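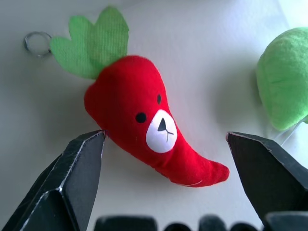
The arms went live in February, after a fortnight of men in clean fleeces walking round our packing floor with tablets and being very polite about the kettle.

I've been at Astley for longer than I meant to be. If you've ever bought a small soft thing on a keyring from a garden centre, a zoo or the sad end of a motorway services, there's a fair chance it came through our building. We don't make them. They arrive in big boxes from people who do, and we turn them into small boxes for people who sell them. In between, somebody has to pick up each one, look at it, and put it in the right tray the right way up. For years that somebody was me, along with everyone else on the bench.

Now it's a Rutudov. We have three. They're bolted to the end of the long bench where Pao-chu Yeh used to keep her radio, and the radio has gone to live on top of the first aid cabinet, where the reception is worse. I mention it because it was the first grievance anybody raised, and it's still open.

People keep asking me what it's like "working with robots", usually with the face you'd use to ask about a divorce. I think they imagine something striding about. What we've got is an arm with two black fingers on the end and a little camera that sits just behind them and stares down at whatever's on the bench. It opens its fingers, hovers over a plush chilli pepper, thinks about it, and closes them. Then it does another one. It's about as menacing as a man choosing a tomato.

The plush is the difficulty. Rawiri Trevaskis, who does our goods-in and reads everything, told us at the start that they'd go for the soft toys last because soft things are hard for machines. He was wrong about last. Management went for them first on the grounds that we sell the most of them. He was right about hard.

Take the chilli. It's one of our food-with-a-face range, a red fleecy thing with green leaves on top, a keyring off one end and, for reasons known only to the designer, the face of a bear. It bends. It's fat at the top and goes off to a point, so if you grab it by the thin bit the fat bit swings. The ring lies flat one minute and stands up the next. I can pick up a handful of them without looking and have them in the tray facing front, and until the arms came it had never crossed my mind that this was a skill. I thought it was just having hands.

So in the first weeks I found out how much I knew, mostly by being asked to write it down.

My title changed from Packer to Cell Attendant. It sounds like I work in a prison. The money went up by a sum I won't name, partly out of discretion and partly because it would embarrass us both. What I do now is lay things out for the arm, watch it try, and tell a program called Mustix what went wrong. Mustix has a drop-down list for this. When we started, the choices were "missed", "dropped", "wrong item" and "other". I'd put nearly everything under "other" and type a note. "Picked up by the ring, toy spun." "Got the leaf only." "Picked up two, they were hooked together, looked quite pleased with itself." After a while I had an email from Chia-hao Tsao, who is the engineer we get from Rutudov, asking whether I could please be more consistent with my notes, and also saying that he'd read them out at lunch.

I like Chia-hao. I was set on not liking him, and he made it hard work. He stood next to me for an entire shift and asked why I did each thing. Why did I turn the pepper before I picked it up? Why that way? Why did I nudge its neighbour off first? I didn't have an answer for half of it. I'd say "well, because it's lying funny", and he would nod and write down "lying funny" as if I'd given him a formula. By the afternoon I was so self-conscious about my own fingers I'd dropped more than the machine had.

There's an odd flattery in it. Nobody had ever watched me work before except to see whether I was doing it. There's also the other thing, which Pui-shan Kan came out with at tea break, while Chia-hao was out of earshot by the vending machine. She said, "You know you're training your replacement," and then had a biscuit. I said I knew. She said she only wanted to check.

I do know. I'd rather say so than do the cheerful version, because we've had the cheerful version. It came as a slide deck. There was a slide with a picture of a smiling woman holding a tablet, and the words "freeing our people for higher-value tasks", and Hoi-yan Mok put her hand up and asked what the higher-value tasks were. The answer was that they were being identified. I'd like to report that they've since been identified. One of them seems to be taking the cardboard out.

Fifteen of us were on the bench before. We've been promised no redundancies for twelve months, which I believe, and which also has a number in it. Meanwhile when someone leaves they're not replaced. A lad went to drive for his uncle and his stool simply stayed empty, and then one morning the stool was gone too. You can't object to that. What would you say? Bring back the stool?

I'll be fair, though, as the arms do deserve it. My wrists are better. I used to wake in the night with both hands fizzing and have to hang them over the side of the bed, and I haven't done that since spring. Hoi-yan, who has had a splint on and off for years, says the same, and she is no friend of progress. She still does her online banking by going to the bank. The light's better too, because the cameras like it even and without hard shadows, so the flickery tubes over our end got replaced with big soft white panels. We'd been asking for new lights since before I started. The robots asked once.

The bench got a new top as well, pale and plain, and kept wiped, since the arm finds a toy more easily against something with nothing on it. No more mugs. No more of Pao-chu's crossword. I understand why and I miss the mess. It used to look like somewhere people were.

What has changed most is the talking. On the old bench your hands did the job and your mouth was free, and I've heard whole marriages described over a crate of felt avocados. You can't do that with a Cell. The work is in watching now, and watching uses up the bit of your head that listens. Twice I've had to ask Pui-shan to repeat something quite serious about her mother because I was following a chilli by its leaves to see if it would slip. I also sit further away from everybody, on account of the yellow line. The yellow line is for safety and I've no quarrel with it, but it does put you a good shout from the next human being.

Rawiri's view is that we should've had a say in where the line went. He's got a letter in about it. It asks for stools at the Cell end to face each other, for a swap round every couple of hours so no one's stuck gawping at fingers all day, and for whoever writes the notes in Mustix to be paid something for it, seeing as the notes are worth having. I signed it. I thought the last part was cheeky until Chia-hao let slip that "ring spin" is in the drop-down now, for every site that has the software. My words! Well, two of them. Somewhere there's a stranger in another shed clicking on "ring spin" over a soft banana, and I've not seen a penny.

The company's line is that the arms will take on the full catalogue, all 3,356 items of it. I have met the full catalogue. There's a squid in it with more legs than manners. There's a pale green puffy thing that sheds a bit of thread and catches on whatever you put it next to, and I'd like to be there when they reach the bead curtains. Mr Ng upstairs, who signed for all this and comes down to look at it with the air of a man visiting his boat, asked me when I thought they'd get through everything. I said it depended how it was all lying. He seemed to think I was being difficult.

I've also caught myself being on its side. I'm not proud of it. The arm at my end is slower than the other two, or it was, and when visitors come round and stand with their arms folded I find I've put out the easy ones, peppers well apart and on their backs, rings off to the side. It does them beautifully. The visitors go "ooh". Then they move along and I tip the real box out, the knotted one, and we get on with it.

Pao-chu retires before Christmas. They won't fill her place, and we've told them she'll want the radio.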